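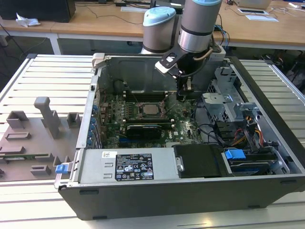
Prys Pugh asks whether the processor can be changed with the tower left standing, to save clearing a space for it. The procedure in this section assumes that it can't. With the case upright the processor has to be lifted out sideways, and it can slip across the contacts as soon as the retention frame is opened. Lay the tower flat for all work in Section 20.

Section 20. Processor and memory: removal and refitting

20.1 Scope

This section applies to the Flallen desktop tower with the side panel removed. It covers the processor, the retention frame and the memory modules. For the power supply, see the Ergate supplement. For drives and the drive cage, see Section 61.

20.2 Items needed

Cross-head screwdriver, medium
Wrist strap with earthing lead
Lint-free cloth
Cleaning fluid suitable for thermal compound
Thermal compound
Antistatic tray or bag with a lid or seal
Protective cap for the socket

20.3 Preparing the tower

1. Shut down the computer and switch off at the wall.
2. Unplug the mains lead from the rear of the power supply. Disconnect all other leads.
3. Hold in the power button for 20 seconds, then release it.
4. Lay the tower on its side on a firm, level surface, with the removable panel uppermost.
5. Release the panel and put it where it won't be knocked.
6. Clip the wrist strap to bare metal on the chassis.

CAUTION: Do not clip the strap to a painted surface. Paint insulates, and the strap will give no protection.

CAUTION: If the computer has been running, allow the processor cooler to reach room temperature before touching it.

Note: The graphics card may stay in its slot for this work. Remove it if it prevents you from reaching the socket lever without bending your wrist over the card.

20.4 Removing the processor

1. Unplug the fan lead of the processor cooler from the board. Pull on the connector and leave the wires alone.
2. Loosen the cooler screws a turn at a time, working diagonally.
3. Turn the cooler slightly in each direction to break the bond of the compound, then lift it straight up.
4. Wipe the compound from the top of the processor while it is still clamped.
5. Press down the lever of the retention frame, move it clear of its catch and let it rise under control.
6. Open the frame fully.
7. Note which corner of the processor carries the alignment mark.
8. Hold the processor by two opposite edges and lift it vertically. Place it in the antistatic tray.
9. Fit the protective cap to the socket unless a replacement is going in straight away.

CAUTION: Do not touch the contacts in the socket or on the underside of the processor. Do not wipe the socket with a cloth. Fibres catch on the contacts and can pull them out of line.

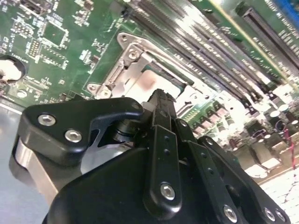
A comment sent in on the last issue of this guide reads: I took the screws out of the metal frame as well as opening the lever, and then couldn't get it to sit square again. Is that going to matter?

Yes. The screws holding the frame to the board are not part of the procedure and should be left as they are. If they have been removed, refit the frame as follows.

1. Place the frame over the socket so that every screw hole lines up with no sideways pressure.
2. Start all the screws by hand before tightening any of them.
3. Tighten in a diagonal order until each screw is seated. Do not force them further.
4. Open and close the lever with no processor fitted. It should move freely and engage its catch.

If the lever binds, slacken the screws and repeat from step 1. A frame that is visibly bent must be replaced. Quote part reference "Iltard frame" when ordering from Hughes.

20.5 Checks before refitting

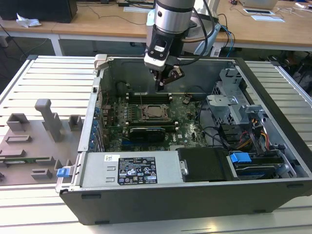 Thermal compound left on the board is the most common fault reported after this work. Check under good light, moving the light so that it falls on the board from more than one direction. Look for compound on the retention frame, between the nearest memory slots and along the edge of the expansion card. With the tower lying flat and the socket empty, anything dropped from above can land in it, so keep screws and tools to the other side of the chassis while you look. Check also that the power cables by the drive cage, with their orange, yellow and black wires, are lying clear of the board and will not be trapped by the side panel.

20.6 Refitting the processor

1. Remove the protective cap and open the retention frame.
2. Match the alignment mark on the processor to the mark on the socket.
3. Lower the processor vertically and let it rest under its own weight. Do not press it.
4. Close the frame and bring the lever down under its catch. Some resistance is normal.
5. Apply a small amount of compound to the centre of the processor.
6. Lower the cooler straight down and tighten its screws diagonally.
7. Reconnect the fan lead.

20.7 Memory modules

1. Open the catches of the slot.
2. Line up the notch in the module with the key in the slot.
3. Press evenly on both ends until the catches close.

Fit modules in matched pairs. If only 2 modules are used, follow the slot order printed on the board. To remove a module, open the catches and lift it by its ends.

Note: If the computer does not start after refitting, reseat the memory before disturbing the processor. Go to Section 61 only if drives are not detected.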